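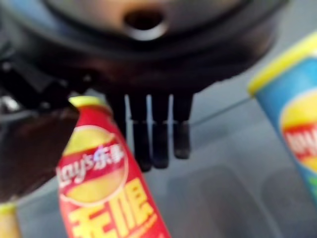
Red chip canister and two others on the packing surface, Wister snack room.

Posted in February by Delia Ardeleanu
Print | E-mail this page

Snack Packer, Part Time (Evenings)

Stular is hiring three part-time packers for the snack room at our Wister building. The work is chip canisters, mostly, along with boxed crackers and some tinned nuts. Canisters come in from the warehouse on carts and go out in mixed gift cartons.

What you will do:

Stand canisters upright on the table and check the lids and seals. Set aside any with dents or torn labels. Pack cartons according to the order sheet, with the flavors in the order shown. Close, tape and label each carton and stack it on the pallet by the door. Wipe down the table at the end of the shift and put leftover stock back on the shelf by flavor.

A full shift is 300 cartons for the room. New packers work next to an experienced one for the first three shifts and are paid the full rate from the start.

Hours are 4:30 p.m. to 9 p.m., four evenings a week. There is no Friday shift. Pay is $19 an hour. Gloves and aprons are supplied. Wear closed shoes.

You need to be 18 or older, able to stand for the shift and able to lift a full carton to waist height. Packing experience is helpful but not required. Please note that peanuts and tree nuts are handled in the same room.

To apply, pick up a form at the front desk, 391 Laing Road, or e-mail Rafia Warraich using the link below. Put "snack packer" in the subject line and say which evenings you can work. Applicants who were on the holiday list last year do not need to fill out a new form, but should confirm their phone number.

E-mail Rafia Warraich | Print this listing

Filed under: Jobs > Warehouse and Packing > Part Time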